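Zolcombe Notebook > House & Laundry > Photo Pages

About Laundry Mending Kitchen Photo Pages Write to Me

The Blue Shirt Pages

Welcome, and do pull up a chair, this one is going to ramble a bit. Regular readers will know that I have been working my way through the laundry side of housekeeping since spring, and that I promised a page about folding T-shirts on a big soft surface in place of the kitchen counter. So many of you wrote in after the ironing page (the one with the scorched pillowcase, yes, thank you, I have heard all your remedies now) that I thought folding deserved a page to itself.

I grew up folding on my knees. My mother would tip the basket out on the carpet and we would all take a corner of something, and whatever we finished went up the stairs in wobbly towers. I loved it then and my back would not love it now. When I moved to Zolcombe I had a galley kitchen with a counter about as wide as a cookie sheet, and for years I folded everything against my own chest, chin holding the collar, arms flapping about like a goose. It works, and plenty of people do it beautifully, but my shirts always came out a little crooked and I always blamed the shirts.

What changed my mind was a wide, padded surface with a cloth pulled over it. A bed is the obvious one, and most of us have a bed! A big table with a blanket and a sheet on top will do just as well, and it saves you leaning. The point is to have room on every side of the shirt, so that when you pull a hem toward you the collar has somewhere to go. I like a plain cloth in a pale color, because you can see the edges of what you're folding against it, and a soft green is kind to the eyes in the evening when the overhead light is on. My own is an old flat sheet in a sort of celery shade that lost its fitted partner years ago.

The cloth does need to be a little grippy. Satin is hopeless - the shirt skates around and you end up chasing it. Brushed cotton is my favorite. A bit of wrinkling in the cloth underneath doesn't matter at all, so please don't iron your folding sheet on my account. I did once, for company, and felt very silly about it.

Now, about T-shirts in particular. A T-shirt is the most ordinary thing in the basket and somehow the most slippery to get right. There is the body, which wants to twist. There are the sleeves, which tuck themselves underneath the moment you look away. And there is the hem, which I have come to believe is the secret of the whole business. If you take the hem by its two bottom corners and draw it gently toward you until it's straight, the rest of the shirt more or less has to follow. Then you can smooth upward with the flat of your hand, find the sleeves, lay them out to the sides and give the collar a little tug. Only after that do I start folding. I used to fold first and straighten later, and I would not wish that on anyone.

For soft, well-worn cotton I fold the two sides in toward the middle, bring the sleeves back over themselves, and then take the hem up to the collar in two goes. For anything thick I stop at one. Jeans I leave until the very end, as they are heavy and patient and will sit folded wherever you put them. I know there are people who do jeans first to "warm up," and one reader from Skumthorpe wrote me a two-page letter on the subject, which I enjoyed very much and still disagree with.

Here is the blue shirt.
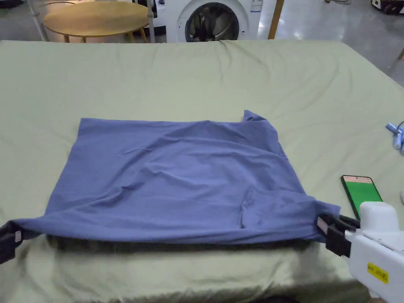
Hem held by both corners and drawn out straight, with a few ripples still running across the middle.
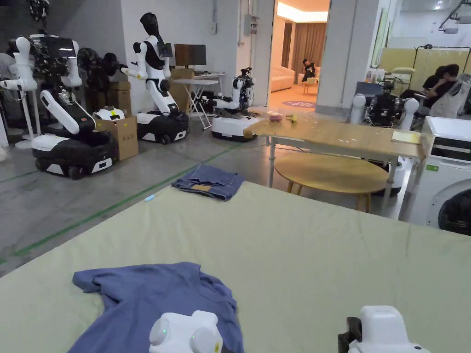 One sleeve out to the left and the rest still in a crumple. The blue jeans are already folded, over on the floor past the green.
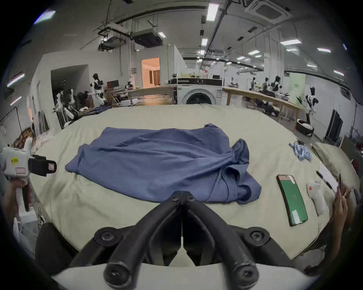 I should say something about color, while I'm on the subject of blue. A blue cotton shirt can look nearly purple under one lamp and quite like denim under another, and I have sorted many a sock wrongly on that account. If you're pairing or matching, take the things over to a window. I keep the folding surface itself well away from the window, mind you, as my celery sheet faded in a stripe the first summer and now looks like a deck chair.

Several of you have asked about the Liao fold, where the shirt ends up as a small packet that stands by itself in the drawer. I have tried it with good intentions on several evenings. It's very handsome, and for travel I do use it, since a suitcase full of little packets is a joy to open. At home, though, I find I want to see the front of the shirt when I pull the drawer open, and I'm too fond of my messy stacks to change now. If you have a shallow drawer you may feel quite differently. Do try it both ways for a month before you refold everything you own.

On stacks, then. I put the day's shirts at the bottom of the pile and take from the top, and yes, that means the same few shirts get worn over and over. My sister-in-law puts the clean ones underneath by lifting the whole pile, which is the sensible way and which I fully intend to adopt. The trouble is that my pile leans.

And one last thing on wrinkles, as the August heat has everyone hanging wash outdoors. A shirt left bunched up will keep the bunch. If you can't fold straight away, at least lay it out flat on your cloth with the sleeves open and come back to it after supper. A shirt that has been lying flat for an hour folds like paper. A shirt that has been sitting in a twist wants a shake first, a good hard one from the shoulders, and then the hem, and then the smoothing. I usually do the shaking out on the back step and frighten the birds.

Next time I'll be on to fitted sheets, heaven help us all, and after that the mending basket, where a certain gray cardigan has been waiting longer than I care to say.

Reader comments

Plumberg_porch
Oh, I needed this. I have been a chin folder all my life and my collars are stretched to prove it. Moved everything over to the guest bed last night and the hem trick is the real thing! My husband's undershirts have never looked so respectable.

mossyteacup
I'm with the letter writer, jeans first every time. They make a nice solid base for the stack and then the shirts go on top. You'll come around.

threadbare77
Do you put anything under the sheet if you're using a table? Mine slides off the edge whenever I pull toward me.

Zolcombe Notebook
A folded blanket does it for me, threadbare, and I let the sheet hang down a good way on the far side and clip it to the table leg with a clothespin. And mossyteacup, I will not come around, but you are welcome here anyway.

greenkettle
Please hurry with the fitted sheets. I have 2 of them rolled up in a ball in the closet and company coming.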